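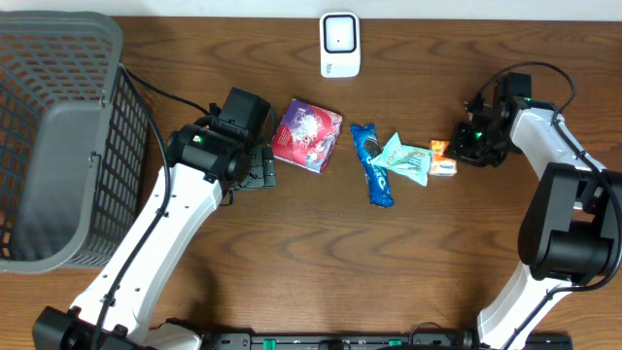

Small things on the brown table, and the grey basket

Bisthorpe workshop notebook, January 2019. Entry by Esther Makori, with additions from Woo-jin Um where marked.

Started on the small items again. The backlog from the Kulden shelves is all the stuff that is too little to have a place of its own: packets, odd bits, anything that gets put down on the nearest surface and then stays there. The plan is the same as before. Lay the things out in a row on the brown table, grey basket at the left, decide on each one, and only then put it in.

The grey basket is the big plastic one with the holes in the sides. I went back to it after trying the Cutov box, which has solid walls and is too deep for this. With the Cutov box I was forever tipping it to see what was at the bottom. The basket has a smooth floor and you can look straight down into it. The drawback is the side wall. The holes on the long run are narrow, but a paper clip will go through one, and a thin pen cap will go halfway and stick. So nothing thinner than a pencil goes in without a bag.

Basket starts with nothing in it. I know this is obvious, but the last batch was begun with leftovers in the bottom and we ended up with things on the list that belonged to the batch before.

The pink packet

Left it in the row for the time being. Pink is easy to find again on that table, and I have been using it as the place marker: everything to one side has been decided, everything to the other has not. Ye-seo asked whether it could just go in with the rest. It can, at the end.

The table

The dark grain runs in wavy lines across the top and it does hide small dark things. I lost a black screw on it for most of a morning and Touran found it by sweeping the flat of her hand along. Pale things are no trouble. Two options have been talked about: a sheet of plain card under the row, or leave it alone and keep the lamp low from one side so that things throw a shadow. I tried the card. It slides whenever the basket is moved and takes the whole row with it. Taped it down, and then the tape lifted at the corners. Back to bare wood with the lamp.

Wipe down with a barely damp cloth and dry it straight after. Do not use the blue spray, it leaves a film and the packets drag on it.

Order of work

1. Empty basket to the left end, where it stays. Do not shift it halfway through.
2. Items in one row, with a finger's width between them. Touching items get picked up together and one drops.
3. Anything with a label goes label up. Anything without a label gets a slip of paper with the shelf number.
4. Decide: keep, return to shelf, or bin. Write it down before the thing leaves the table.
5. Keeps go in the basket, soft packets last so they sit on top.
6. Basket to the rack by the door. List goes in the folder, and a copy stays with the basket.

Woo-jin: step 3 needs a note for packets that are shiny on both sides. I have been turning them over two or three times looking for the label and there often isn't one. Suggest we treat them as unlabelled and move on.

Agreed, done that way from now.

List number for this batch is 2578. Ye-rin has the earlier lists and says the numbering jumps somewhere in the Ra batch, where a page was torn out and the next person carried on from memory. She is going to leave the gap as it is and write a line in the margin. I would do the same.

What went wrong

Two returns went back to the wrong shelf. Both were slips written in pencil and the sevens looked like ones. Using pen now, and crossing the sevens.

The basket was also overfilled once. It held everything well enough on the table, but when Touran lifted it by the rim the load slid to one end and a couple of packets came over the side. The rim is thick and comfortable enough to carry by, so it is easy to forget how much is in there. Stop at the lower edge of the slanted slots. That leaves plenty of wall above.

Still to do

-- Ask Ye-rin about spare bags for the thin things. The ones in the drawer are nearly finished and they don't reseal properly anyway.
-- Second grey basket, if Bisthorpe stores still has one. The same kind, please, with the smooth bottom. The ones with a ribbed floor catch small parts in the grooves.
-- Find out who owns the tin of washers. It has been on the windowsill since May and I am not sorting it until someone claims it.
-- Kulden top shelf has not been touched yet. Mostly boxes from what I could reach, so it may not need this treatment at all.

Woo-jin: the tin of washers might be mine. Will look.

3 comments
Shared 2 times

Recent entries
Labelling the Cutov boxes
Lamp positions for the brown table
Ra batch, notes on the missing page
What to do with the Kulden shelves

This site uses cookies to remember your settings. Accept / Manage preferences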